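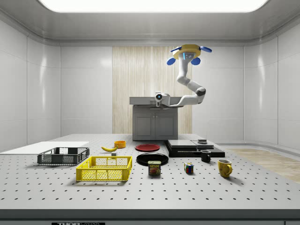

2 min read

Ceiling arm or bench arm for a kitchen-sorting cell, and what am I forgetting to budget for?

Posted by Kirstin Gunn

We're planning a cell that puts dishes and groceries into crates. The render is our layout so far: arm hung from the ceiling, big table with the hole grid, two crates on the left, mugs on the right, plates in the middle. Also a banana and a can of Spam, for rigor.

My boss likes the ceiling mount because it leaves the whole table free. I like it too, until I picture asking the landlord. Farkitz quoted us for the arm and a mounting plate, delivery in 18 weeks, and the quote stops there, as if arms attach themselves to buildings. We have to hand in a number by November. What else goes on the list? And do we need the cabinet at the back?

Zhiqiang Cai

Get a structural engineer before you get anything else. Ours took one look at the ceiling, said "no," and billed us. Best money in the project. We ended up with a freestanding steel frame from Mallet, and it ate 23 percent of the budget. Nothing in the arm quote had hinted at it.

Other lines we missed the first time: the safety scanner and its wiring, a lift rental for install day, a second lift rental for the day the cable was too short, spare fingers for the gripper, and somebody's time to do calibration. Put in a service contract too. Getting at the arm's base is a ladder job every time, and the technician charges accordingly.

About the table. An optical table is lovely and you can bolt anything to it, but ask yourself how flat a banana needs its floor to be. A welded bench with a drilled top did fine for us. If you already own the Thorlabs one, keep quiet and enjoy it.

On the cabinet, check your reach drawing. In your render the gripper is parked over the countertop, a long way back from the crates. Have the vendor run the front edge of the table, yellow mug included, before you sign. Skullov did that for us free, Unell wanted a purchase order first.

DrawerFullOfAdapters

bench mount. cheaper. we have 271 hours on ours and the ceiling is still up there minding its own business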